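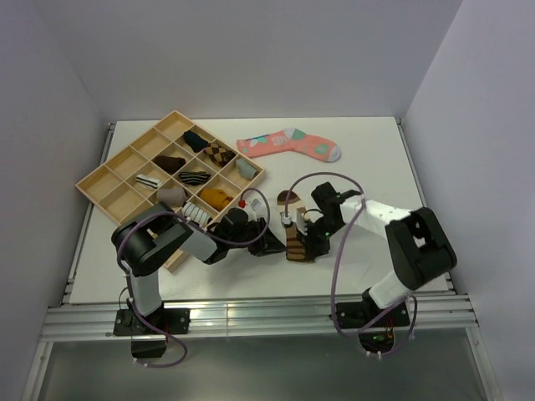
Telmo Prieto answers the door with a pencil behind each ear, and by the time I have my coat off he has already apologized for the stairs, the dog and the length of his novel. The novel is called Prunura, it runs to 532 pages, and I had read the last hundred of them on the train that morning with my bag on my knees, so I was in no mood to accept an apology for it.

"People keep telling me it's long," he says, pouring the coffee. "My sister told me it was long when it was half the size. But you can't hurry a river town. They have their own clock, and if you try to wind it for them they stop talking to you."

The river town of the book is Prunura itself, a made-up place with a ferry, two bakeries that don't speak to each other, and a schoolteacher named Quintana who begins, somewhere in the second chapter, to write down everything her neighbors say in their sleep. (How she comes to hear them I will leave for you to find out, as it is one of the great pleasures of the first half.) I asked him whether Quintana had been there from the beginning.

"Oh no, she was very late. I had 4 years of pages about the ferryman. Good pages, some of them! Then one January I was stuck in bed with a fever and I wrote a scene where he takes a schoolteacher across the water, and she asks him what he was shouting about last night. I read it back when I was well again and I thought, well, there goes the ferryman."

He laughs at this, but he kept the old drafts, and when I ask to see them he goes off down the hall and comes back with two grocery bags full. The pages are numbered by hand up to 1,946. He lets me look through the top few while he sees to the dog, and I'll confess I would happily read a whole book about that ferryman too, who is grumpier here than in the finished version and has a good deal more to say about eels.

Prieto grew up in Skekthorpe, where his father repaired clocks and his mother read aloud every night after supper, usually whatever the library had put out on the sale table. "Half of them were missing the ending," he says. "She would just go on. She'd turn the last page and keep going in the same voice, and my sister and I would try to guess where the printed part had stopped. I was quite old before I read some of those books properly, and I have to say hers were better."

That explained something to me. There is a moment near the close of Prunura, when the notebooks are read out in the square, where the story seems to finish and then simply carries on for another forty pages, and I had wondered on the train if it was a mistake. He was delighted when I told him.

"My editor at Vanemmont wondered too. She wrote 'Is this the end?' in the margin, and a few pages on, 'Is THIS the end?' I left them both where they were for a long time because they cheered me up."

We talked on until the light went, about translators, and about whether a funny book can also be a sad one (he thinks all the good ones are), and about the new thing he is working on, which he would describe only as "shorter, I promise, and with no boats." He reads from it a little if you ask nicely. I asked nicely, and got a page and a half about a woman buying a hat.

Prunura is published by Vanemmont on 30 September 2021. Telmo Prieto will be reading from it at the library in Skekthorpe that same evening, and he tells me his sister will be in the front row, timing him.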